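Farirholm Ground Floor Reopens After Carpet and Furniture Work

The ground floor rooms at Farirholm are open again for regular bookings following the completion of flooring and furniture work that began in January. The work was carried out by Jorngate under an agreement with the Nisbet property office, which manages the building along with the neighboring Borna annex.

A total of 1,096 square feet of floor was covered under the project. The old carpet had been in place since the building was last refitted, and repeated repairs near the doorways had left raised seams. The property office approved its replacement after an access review last year. Striped gray carpet is now in use, with light-colored surfaces selected to go with it. 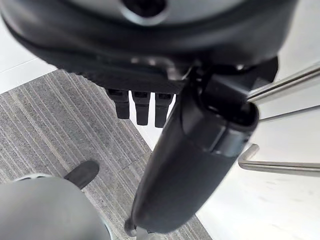
Can furniture be moved between rooms for an event?

Tables and chairs may be moved within a room at any time, but moving them from one room to another must be requested when the booking is made. The building office will arrange the move and have the pieces returned afterward.

Sólveig Lauritsen, facilities manager at Nisbet, said the choice of carpet followed a trial in the Borna annex last fall.

"We asked the people who use the rooms every week what they wanted, and most of them talked about noise," Lauritsen said. "Chairs scraping in one room could be heard in the next. The carpet was chosen with that in mind, and so was the underlay."

The project was completed within the budget set for the year. A small amount remains - enough to replace worn door closers along the main corridor - and that work will be done outside booking hours.

Room 402 on the upper floor was not part of the project and keeps its existing layout. Groups that were moved there during the closure have been offered their former time slots on the ground floor. Those who prefer to remain upstairs should notify the building office in writing.

Users are reminded that heavy items should be lifted, not dragged, across the new carpet. Equipment with hard feet or bare metal ends should be set on pads or a mat. Spills should be blotted with a dry cloth and reported at the front desk the same day, including those that seem to have come out.

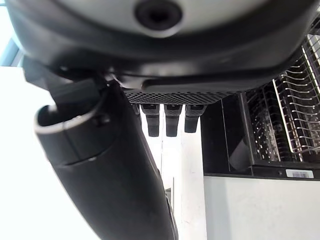 Bookings and Storage

Reservations for the ground floor are accepted through the building office at Farirholm. Groups with a standing reservation do not need to reapply. The furniture plan for each room is posted inside the door, and rooms should be returned to that plan at the end of each session.

Storage shelves in the corridor have been relabeled, and 16 of them are set aside for groups that meet weekly. Boxes must be closed, marked with the name of the group, and kept clear of the heating vents. Items left on the floor overnight will be taken to the Borna annex, where they may be collected from the front desk.

The carpet supplier has provided spare tiles, which are held at the annex for future repairs. Damage should be reported to the building office - users are asked not to lift or trim the carpet themselves.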